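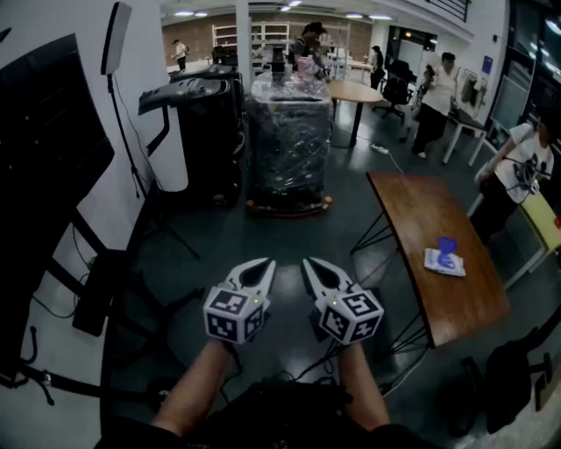 A light panel on its stand by the white wall, with a large black display nearby.

18 July 2022
By Lieven Dekker

Konbridge wants us to believe that its new office lighting plan will make people less tired. The brochure says staff at Verbeke felt "more alert" after the switch. How many staff? It says 13. Who asked them? Konbridge did.

I have no quarrel with better lights. The old tubes on our second floor buzz, and the ones by the stairs flicker all winter. But the quote for our building covers 416 fittings, each of which shifts from cool to warm over the day, and I can't find one line in it on what happens when the control box fails.
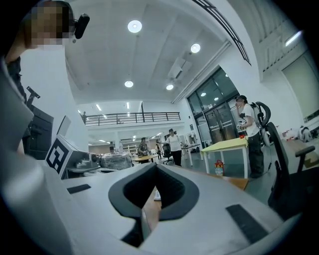

Then there is the power bill. Konbridge promises a cut of almost 40 percent, measured against lamps left on day and night. We turn ours off at six. Madimska's plain quote would swap the tubes, keep the wall switches and come in 2,000 euros lower. It doesn't mention anyone's mood.

The building group wants to sign before December. I'd like to see a trial in one room first, with the meter read by someone who isn't selling lamps. Poveck did that last year and has yet to place an order. Comments go in the tray by the front desk.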